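12/21/25
Posted by Widad Yammine

Small-item storage, part two: the basket and the mat

In the first part I measured drawers. The conclusion was that drawers are a poor fit for objects that get used daily and have no flat side to stack on, and toys are the worst of these. A toy car takes up its own footprint plus a margin for the hand that has to get it out. In a drawer that margin is wasted. In an open basket it is shared between everything in the basket.

The current arrangement is one table, one mat, one basket. The table is white with rounded corners and stands on a gray floor. The mat is a cushioned one with a fine dotted weave, in a blue-gray that hides dust fairly well and hides crumbs badly. The basket is woven, rectangular, and has a thick rim.

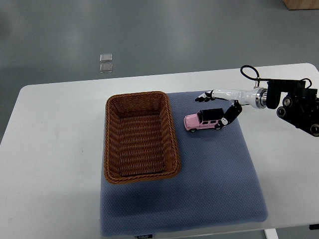
Starting position: basket empty, one car out.

The basket goes on the left with its long side running away from me. I tried it the other way for most of a month. With the long side parallel to the front of the table, it takes up the width of the mat and leaves a strip at the front that is too narrow to play on and too wide to ignore. Turned lengthwise, it leaves one clear area on the right, and that is where the cars go.

It also sits slightly over the left side of the mat. I have left it that way. The mat is soft, the table is hard, and a basket across the two has a small tilt when it is loaded unevenly. I checked this by putting 415 grams of wooden blocks against one wall, and the tilt was visible but nothing moved. If you want it level, slide it fully onto the mat and accept a smaller play area.

On the mat itself. It is sold as a seat pad, and I bought it for a bench in the hall where it was the wrong size. On a table it does three jobs. It cuts the noise of a dropped toy, it stops small wheels from rolling on their own, and it marks where the activity ends. Anything off the mat at the end of the day is out of place and gets picked up first. I have not found a better rule and it needed no explaining to a four-year-old.

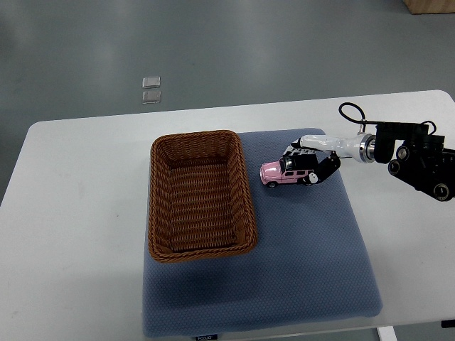
The second question was what the basket should hold. My limit is one layer. Once there are two layers, the lower one stops being used, and after a week or so it is storage in the bad sense. For cars of the boxy off-road kind, like the pink one with the black roof, one layer is fewer than you would guess, because the tall body means they have to stand on their wheels or lie on a side. Laid on a side they fit better but the side mirrors catch in the weave. I stand them up.

Everything over one layer goes in a lidded box on the shelf, and the two are swapped when interest drops. The box is a Nouri, the shallow version, 3236 cubic centimeters by my own measurement with a ruler. The lid has started to bow.

Cleaning: woven baskets collect grit in the corners where the walls meet the bottom. Turn it over, tap the base with a flat hand, then go along the inside with a dry paintbrush. I do not use water on mine. A vacuum with a brush head also works, but keep it off the rim, where a loose end can be pulled up.

The mat gets shaken outside and wiped. The small label on the front edge is useful here. I always put the mat back with the label toward me, so the wear stays in the same places and I can see how it develops. So far the padding on the right half feels a little flatter to the hand than the left - this may be my imagination, and I have no good way to measure it.

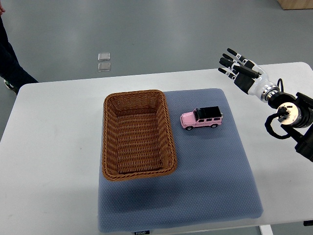 Basket lengthwise on the left, car parked on the right with its nose toward it.

Remaining problem: the swap. I forget to do it, and a note on the calendar in the kitchen did not help. In part three I will try tying it to laundry day, which at least happens without a reminder.

3 comments

Kamil Šťastný
Have you tried a liner in the basket? I cut one out of felt and the grit problem went away. It does slip around a bit.

Widad Yammine
I have not. I would expect it to hide the grit more than remove it, but felt is cheap and I will test it.

fokville_reader
One layer is a good rule. We went over to it in December and I have found two cars I thought were lost.

Related posts
Small-item storage, part one: measuring drawers
A bench for the hall, and why the pad did not fit
Likham shelf brackets after a year of use
Moving house from Zorkesberg with 2000 puzzle pieces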